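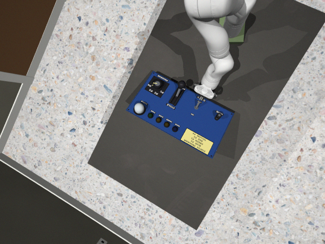 Notes from the Hallway

The building's shared calendar has been replaced again. Those of you keeping score will remember the paper one by the mailboxes, then the spreadsheet, then the other spreadsheet that Veikko Lahtinen made when he couldn't find the first. As of October 4, 2021, we are all on Lanimora, and the old links will take you to a page that says goodbye in a cheerful font.

Booking the meeting room now takes 3 clicks, or 2 if you don't care which day you get. Your password is the one you were mailed. If you threw out the letter, Merja Ojala can print another, and she would like it known that she has done this for most of the second floor already. 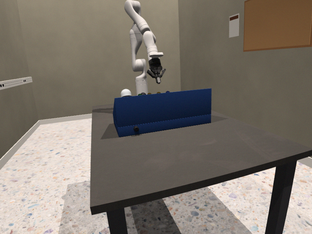
Repeat bookings did not survive the move. The Thursday-style standing meetings, the choir, and whatever it is that Oskari Valtonen has been holding in the small room since February will all have to be entered again by hand. Oskari has asked whether his can stay listed as "Private - Oskari." It can, until someone else wants the room.

Please also look over your reminders. The system sends one a day before each booking and one an hour before, and it sent Rajkumari Vishwakarma 363 of them over lunch. She has been very decent about it. The setting is under Profile, then Alerts, then a second Alerts.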